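Sunday trading, prayers before council, and who gets to be offended

The shire of Larnumcombe opens its monthly meeting with a prayer. It has done this for as long as anyone can remember, and until June I doubt many ratepayers knew about it. Then Councillor Roman Tomaszewski asked for it to be moved to five minutes before the meeting starts, so that people who wanted to pray could come early and people who didn't could come on time. The motion lost by one vote. The local paper ran letters for three weeks.

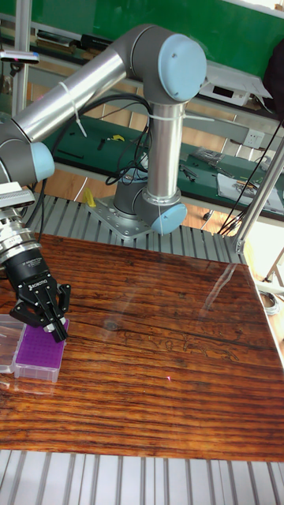
Eirini Petridis

2022-07-15

I should say where I stand. I was raised Greek Orthodox, I still go at Easter and for funerals, and I would have voted for the motion. My mother would not have. We've talked about it more than once over dinner and neither of us has moved.

What interested me about the letters was how few of them were about the prayer. The prayer takes less than a minute. I have sat through it. It asks for wisdom in matters of roads and rates, and if it works I haven't noticed. Most of the letters were about whether Mr Tomaszewski had insulted Christians, and the rest were about whether saying so was an attempt to shut him up. By the second week people were answering each other's letters and the motion had dropped out of it.

I counted them, as I was annoyed enough to keep the papers. There were 33. Ten of those said what the writer thought should happen at the start of a council meeting.

The strongest letter against the motion came from a Mr Theodorakopoulos, who I don't know, although I'm told we are probably related by marriage. He wrote that a public prayer is a way for a council to admit it answers to something other than itself. I think that's a serious argument. I also think it's the argument that does the most damage to his side. If the prayer is only a custom, like the mace or the portrait in the foyer, then it's harmless and we can all look at our shoes. If it means what he says it means, then the council is making a statement of belief for everybody in the room, including the Sikh family at the dairy and the bloke who comes every month about the drains.

He would say that a room with no prayer is making a statement too. I've heard this a lot and I can't go along with it. When I go to the dentist and he doesn't pray, I don't take it as atheism.
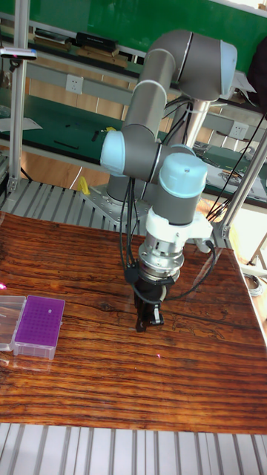
The other side had its bad moments as well. One writer, from out Brirard way, said religion was a hangover from the dark ages and that anyone who still believed should not be allowed to stand for office. I've met people who think this and they tend to see themselves as the tolerant ones. A council that barred believers would have barred most of the people who built the hospital here. You can want the prayer moved without thinking your neighbours are fools for saying it, and I would have liked to see one letter from the yes side tell him so.

I went to the July meeting to see what would happen. The prayer was read. Mr Tomaszewski stood in the corridor until it was done, then came in and sat down, and a few people in the gallery muttered. One man said "disgraceful" quite loudly. Standing in a corridor seems to me about the politest form of objection there is, and if that's too much then I don't know what he would be permitted to do.

I've had some emails since I first mentioned this. A reader in Tevia says their council dropped the prayer years ago for a moment's silence and there was a fuss for a fortnight. Another says silence is the worst of both worlds, too religious for one lot and too empty for the other. She may be right. I'd still take it over what we have, as you can do what you like in a silence.

My mother has read this and says I've been unfair to Mr Theodorakopoulos. She wants it noted that his letter was longer than the paper printed. The motion can't come back until next year under the standing orders.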